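Pralitcombe · Equipos para cocina asistida

Inicio > Seguridad y buenas prácticas > Kit de delimitación Dullura para encimera

Kit de delimitación Dullura
Fabricante: Illix
Referencia: 3468-E
Disponibilidad: bajo pedido

El kit Dullura sirve para definir, señalizar y comprobar la zona de trabajo de un brazo colaborativo instalado junto a una encimera de uso doméstico o de ensayo. Incluye el material físico de marcado y la documentación necesaria para dejar constancia de la evaluación de riesgos del puesto. No sustituye a las funciones de seguridad del propio robot ni modifica sus límites de fuerza y velocidad, que deben configurarse en el controlador.

Contenido del kit

18 balizas adhesivas de silicona, reutilizables, aptas para piedra, azulejo y acero
2 plantillas de alcance, una para base fija y otra para base sobre carril
5 fichas de inspección plastificadas
Cinta de señalización de baja adherencia
Cuaderno de registro del puesto
Manual en español, francés y alemán

Para qué se utiliza

Las normas ISO 10218-1 e ISO 10218-2 tratan la seguridad de los robots industriales y de su integración. La especificación ISO/TS 15066 desarrolla la operación colaborativa. Una cocina no es una celda industrial, y quien integra un brazo en ella tiene que justificar por su cuenta muchas decisiones que en una planta ya vienen dadas: dónde acaba el espacio de trabajo, qué objetos pueden quedar dentro y quién los revisa antes de arrancar.

El kit ordena ese trabajo. Las balizas marcan el contorno del espacio restringido, las plantillas permiten trasladar el alcance del brazo a la encimera y las fichas recogen la comprobación previa a cada sesión. El cuaderno guarda el historial, con espacio para anotar cambios de pinza, de carga o de distribución de los objetos.

Clasificación de los objetos de la encimera

El manual propone ordenar todo lo que esté al alcance del brazo en cuatro grupos. La clasificación se hace con la encimera tal como se usa a diario, sin despejarla antes.

Grupo A, objetos manipulables. Piezas ligeras, sin filo y sin contenido caliente, que el programa está autorizado a coger: vasos de plástico, tapas de madera, fruta.

Grupo B, obstáculos fijos. Elementos que el brazo debe rodear: muebles auxiliares, portarrollos, soportes de alambre. Se introducen en el modelo de colisión con un margen añadido.

Grupo C, fuentes de calor o de tensión. Tostadoras, hervidores, placas de cocción. El brazo no entra en su volumen de exclusión mientras estén conectados, aunque no se estén utilizando.

Grupo D, superficies difíciles para la percepción. Acero pulido, vidrio oscuro y azulejo brillante. Requieren una prueba de detección con la iluminación real del puesto.

Un mismo objeto puede pertenecer a más de un grupo. En ese caso se aplica la regla más restrictiva.

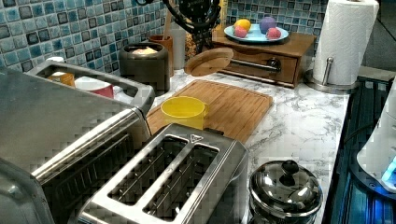 Encimera con objetos de los cuatro grupos: vaso amarillo y fruta (A), cajonera de madera y portarrollos (B), tostadoras y hervidor (C), olla de tapa reflectante (D).

Las distancias de exclusión del grupo C se miden desde el contorno exterior del aparato, incluidas las partes que sobresalen por arriba. En una tostadora con bastidor superior, el volumen empieza en el borde más alto del bastidor. Las ranuras se consideran siempre zona prohibida para los dedos de la pinza, con o sin pan.

Cuando un objeto del grupo A está pegado a uno del grupo C, como un vaso justo detrás de una tostadora, el acceso debe planificarse desde el lado libre. Si no existe una trayectoria válida, el vaso pasa al grupo B hasta que una persona lo cambie de sitio. El programa no debe empujar otros objetos para abrirse paso.

Los recipientes abiertos se tratan como llenos. No se autoriza el paso de la muñeca ni de la pinza por encima de ellos.

Procedimiento de puesta en marcha

1. Desconectar el brazo y bloquear el mando.
2. Colocar la plantilla de alcance que corresponda a la base y marcar el contorno con cinta.
3. Fijar las balizas en los vértices del contorno. En juntas de azulejo, centrar la baliza sobre una pieza entera.
4. Clasificar los objetos y anotarlos en el cuaderno.
5. Cargar los volúmenes de exclusión en el controlador.
6. Recorrer el contorno a velocidad reducida, con una persona junto a la parada de emergencia.
7. Firmar la ficha de inspección.

El paso 6 se repite siempre que se mueva un aparato del grupo C o se cambie la pinza.

Limpieza y conservación

Las balizas se lavan con agua tibia y jabón neutro. Recuperan la adherencia al secarse. No usar alcohol ni estropajo. La cinta no debe permanecer sobre madera sin tratar de una sesión para otra. Las fichas se escriben con rotulador al agua y se borran con un paño.

Compatibilidad

Las plantillas están trazadas para los brazos de sobremesa de Illix y para las columnas con carril de Lüthi. Para otros fabricantes se suministra una plantilla en blanco, que el integrador debe completar con los datos de alcance de su equipo.

Limitaciones

El kit no es un componente de seguridad certificado. Las balizas no emiten señal alguna y no detienen el robot. La presencia de menores o de personas ajenas al ensayo exige medidas adicionales que quedan fuera de este producto.

Documentos relacionados

Ficha técnica Dullura
Modelo de evaluación de riesgos para cocina
Recambio de balizas y cinta

Página revisada el 4 de diciembre de 2024. La próxima revisión del manual está prevista para abril.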